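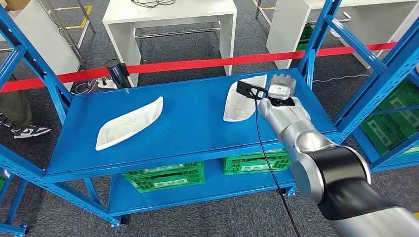

How to Label and Store Shared Supplies

Departments that share a storeroom are asked to follow the procedure below. It applies to all consumable items kept at the Mellance building, including stationery, cleaning products and packaging.

Step 1. Sort the items
Group supplies by use before assigning a shelf. Items past their expiration date should be set aside for disposal and recorded on the stock sheet.

Step 2. Prepare the labels
Each label must show the item name, the department and the month of receipt, for example "June." Print in capital letters at a size that can be read from a standing position. Handwritten labels are accepted for a period of two weeks. 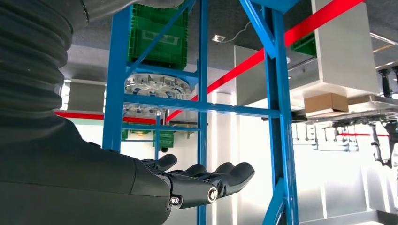
Step 3. Assign a location
Shelf numbers run from 1 to 83. Numbers 1 to 53 are open to all departments – the remainder are reserved for the Kos office and may be used only with written approval. Heavy items belong on the lowest shelf.

Step 4. Update the stock sheet
Enter the shelf number and quantity on the day the items are stored. When an item falls below three units, mark the line for reorder.

Opened packages should be closed with tape and placed in front of unopened ones. Questions about reserved shelves may be sent to Tumelo Joubert, Supplies Office, before 3 p.m.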